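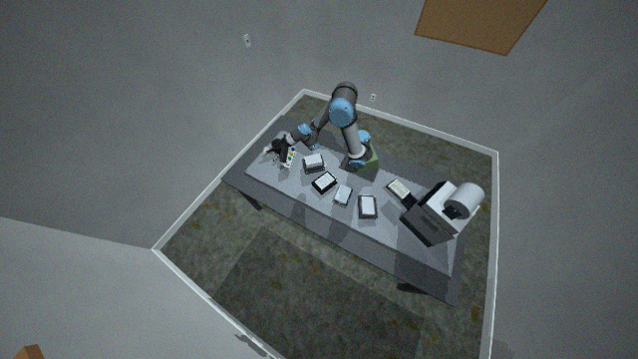 Arm at the back of the table, gripper over the far-left corner. Simulated.

Home Forums Workshop Electrics & Charging Search Log in
Last updated: February
Reading time: 5 min

Battery flat after three days, charges fine when running

wetleathers
Bike is a Mesell twin, the middleweight one, bought off a man who described it as "sorted". Battery is new. With the engine running I get a healthy reading across the terminals, so I don't think it's the charging side. Leave it in the garage for three days and it won't turn over, just clicks at me in a disappointed way.

I have put a meter in line with the negative lead, ignition off, and it shows 144 milliamps. Is that a lot? It sounds like a lot. The only extras on it are heated grips (Trosutine) and an alarm the previous owner fitted and then lost the fob for.

gudgeon
Yes, that's a lot. Anything over a couple of milliamps on a bike that age wants explaining. Pull the fuses one at a time with the meter still connected and see which one makes the number drop. If you pull all of them and it doesn't move, it's something wired straight to the battery or it's the rectifier leaking backwards.

My money's on the alarm. It's always the alarm.

SprocketSue
It is not always the alarm. I had the same thing on mine and spent a fortnight blaming the alarm, removed it at great cost to my knuckles, and the drain was exactly the same. It was the reg/rec. Unplug that first, it's one connector and takes less time than reading gudgeon's posts.

gudgeon
Charming. He's just said it charges fine.

SprocketSue
It can charge fine and still leak. One diode goes soft and lets current back through when the engine's off. Mine charged beautifully right up to the morning I pushed it to work.

wetleathers
Right, fuses done. Pulled every one in the box under the seat and it stayed at 144 until I got to the one marked "AUX", when it went down to 11. There are two fuses I can't identify because the label on the lid has been rubbed away by somebody's bottom.

Unplugged the reg/rec as well with AUX out, and it's still 11.

Oldboreandstroke
So that clears the reg/rec. Sorry Sue.

The 11 will be the clock and the alarm's own memory if it's wired separately. You could live with that if you ride every week. The rest is on AUX, so what's on AUX?

SprocketSue
Fair enough. I stand by checking it.

wetleathers
AUX as far as I can see is the grips and a mystery red wire which goes under the tank and out of my life.

The grips have a controller with a little light that goes off when I turn the key, so I assumed it was off.

Hanne Mäkelä
A light going out tells you the light is out. I have Trosutine grips on two bikes and if the controller's feed is live all the time it never really goes to sleep. Mine was fine once I moved it to a switched feed. Find the plug for the controller, put the AUX fuse back in, and pull the plug with the meter connected. If the number drops you have it, and if it doesn't then you get to take the tank off.

gudgeon
A grip controller on standby won't take 130-odd milliamps. That's a relay being held in. I'd follow the red wire.

Hanne Mäkelä
It might be both. He can try the plug without undoing a single bolt, so I would still try the plug.

campstool_dave
Just fit a battery cut-off and have done with it. I've had a Balogun isolator on my old single for years. Turn it, walk away, no drain.

Oldboreandstroke
Dave, that's putting a bucket under the leak.

campstool_dave
It's a very good bucket.

lowsider88
Agree with finding the fault. If something's getting warm under the tank with the ignition off I wouldn't want it sitting in my garage, isolator or no isolator. Also meter in line means do NOT press the starter, before anyone asks how I know. Fuse in the meter was 8 quid and the meter was 11.

wetleathers
Update, with grease on the keyboard.

Pulled the grip plug and it went from 144 to 136. So that's 8 for the grips, and Hanne gets a point. Then took the tank off. The red wire goes to a relay that is cable-tied to the frame and is, as gudgeon said, warm. From the relay one wire goes to a pair of bullet connectors with nothing attached, wrapped in what I think used to be electrical tape and is now more of a jam.

gudgeon
Spot lights. He had spot lights on it and took them off before he sold it and left the relay. Does it click if you pull the trigger wire?

wetleathers
It clicks! And the meter says 19. The trigger was spliced into the same permanent feed as the coil, so it's been faithfully switching on some lights that aren't there.

Oldboreandstroke
"Sorted".

SprocketSue
I've seen worse. Take the whole lot out back to the fuse box while the tank's off, don't just snip the trigger and leave the rest. And while you're in there look at the main earth, they go green on the Mesell under the coil bracket.

campstool_dave
Nineteen is still more than nothing. Isolator would be zero.

Hanne Mäkelä
Move the grips to the tail light feed through a new relay, triggered from the tail light and fed from the battery with its own fuse. Please don't run the grips through the tail light wire itself, it's too thin for it and the Trosutine leaflet is vague about this.

gudgeon
Isn't that how he got into this? Another relay?

Hanne Mäkelä
A relay connected properly lets go when you take the key out.

wetleathers
Ordered one from Grunier with the socket and a fused lead, as the last relay was held on by hope. Earth was indeed green, Sue. Cleaned it up and it cranks noticeably faster.

Still don't know what the two unlabelled fuses do. Pulled both of them and everything works, including the horn.

lowsider88
Try the rear brake light off the pedal, not the lever.

wetleathers
Ah. One of them is the rear brake light off the pedal.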